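Slide 1 – just the title, leave it up while people find seats

Hi everybody, thanks for coming back from coffee! I'm going to talk about money for the next 30 minutes, the part of a robot project most of us put off until the finance office starts calling.

Quick background. At Koivisto we pack mixed produce crates, and last October we started planning for one sorting station with a hand on it. My first budget had a single line that said "robot." (Pause, let them laugh, I deserve it.)

Slide 2 – the hand

So the arm was the easy quote. The hand was where I got stuck, and I should have started there. Fingers meet the food all day, so they take the beating, and my first draft had no money in it for spare pads at all.

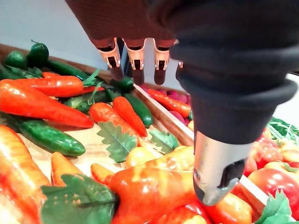 We practice on fake vegetables, by the way, and please put those in your budget too! Carrots, cucumbers, peppers, tomatoes, some leaves to get in the way. I set aside 2000 dollars for props and crates and felt silly asking for it. Real tomatoes would have cost us more by spring, plus the smell.

Slide 3 – what I'd ask a vendor

Ask how long fingertips take to ship. Breltgate told us 11 days, another shop wouldn't say. Ask if you can swap one fingertip or have to buy the whole set. Ask who pays freight when a hand goes back for repair – we missed that one.

Slide 4 – the Cliltura trial

Skip this if I'm past the half hour. We rented before we bought, and 40 percent of the rent came off the purchase price. Get that in writing before the crate ships.

Last slide – questions. Spreadsheet link is at the bottom, copy it and change whatever you like. Mention the lunch room moved upstairs.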